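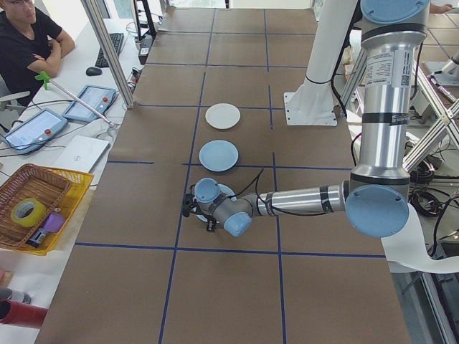
A user of the previous issue wrote that section 5 gave the tape order but left out the paper, and that the first grid had to be lifted and laid again.

5 Preparing the table and plates

5.1 Cover the table with brown paper, matt side up. Smooth from the middle outwards.
5.2 Lay the long strips of blue tape first, then the cross strips.
5.3 Press down each crossing with a dry cloth.

Note: small gaps at the tape ends are acceptable. Lifted edges are not — replace the strip.

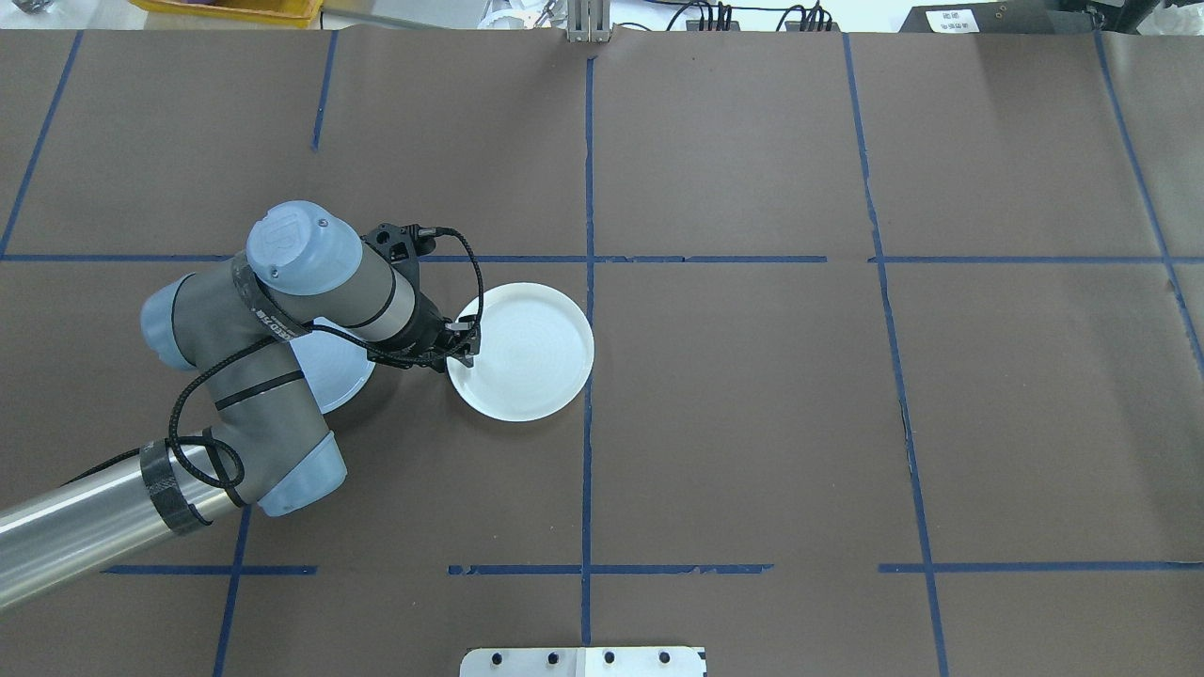 Sveinbjörnsson
Technical author, Puvora table guides

5.4 Place one plate in each cell to be used, face up and clear of the tape.
5.5 Check each rim for chips before stacking.

Caution: do not slide plates across the paper. Lift them by the rim. 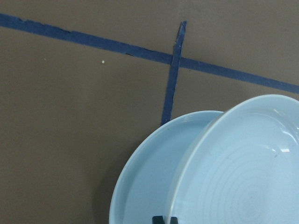
Can plates of different colours share a stack?
Colour does not matter. Match the diameters to within 5 mm.

5.6 Lower the second plate onto the first. Correct any overhang greater than 2 mm.
5.7 Leave the finished stack in its cell until the log sheet is filled in.
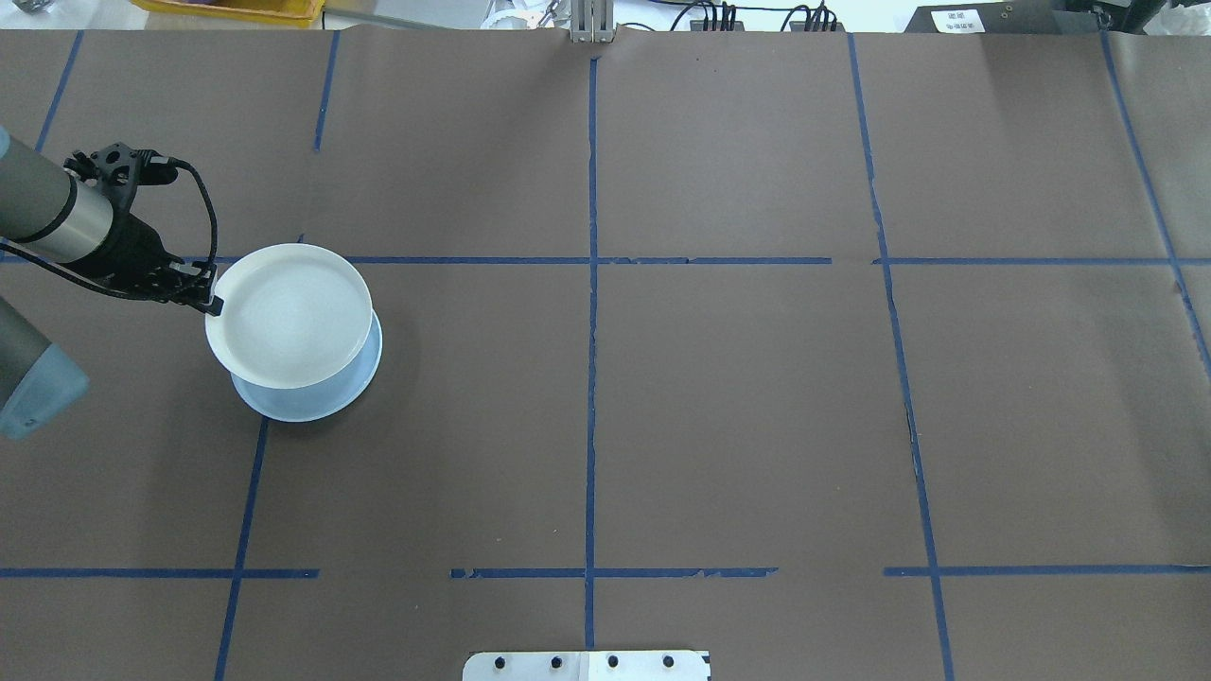 Fig. 5-4. White plate over light blue plate, offset; see step 5.6.

Replace the paper when it tears or stains.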